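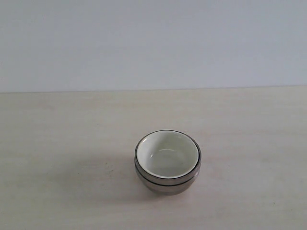 A small metal bowl with a white lining.

Washing Up Without Wrecking Things

I ruined a lot of dishes in my twenties. Everything went into one sink of scalding water with the scratchy side of the sponge, and then I wondered why my nice stuff looked so tired! I'm a lot gentler now, and my things last longer. A few habits that stuck:

Glasses go first, while the water is clean. Then cups, then plates, then anything greasy. My grandmother did it in that order and I rolled my eyes at her for years (sorry, Grandma).

Gray marks inside white bowls and mugs are usually metal rubbed off your spoons. They look like scratches, but a paste of baking soda and a little water takes most of them off. Rub it around with a damp cloth, leave it a couple of minutes, rinse. Try a small spot first if the finish is delicate.

Brushed stainless has a grain, like wood. Wipe along the grain and it comes up lovely. Wipe across it and you'll be looking at your own swirls until you move house. A drop of white vinegar on a soft cloth gets rid of water spots – dry it right away or you'll get new ones.

Tea stains in a mug: a denture tablet and warm water, overnight. I buy a box of 48 and it lasts me ages.

For a burned pan, cover the bottom with water, add a spoonful of baking soda and simmer it for 11 minutes or so. Let it cool before you go in with a wooden spatula. No steel wool on enamel, please. My friend Dayana took the shine off a beautiful casserole that way and still brings it up at dinner.

Don't shock a hot dish with cold water, either. I cracked a pie plate like that one Thanksgiving, with the whole family standing there.

Sponges: I cut mine in half, so a pack goes twice as far, and toss each piece after a week. If it smells sooner than that, out it goes.

And dry the little bowls before you stack them. Mine used to stick together in the cupboard and I'd have to pry them apart with a butter knife – a folded paper towel between them fixed it.

Next month I'm doing cutting boards, so send me your oil questions.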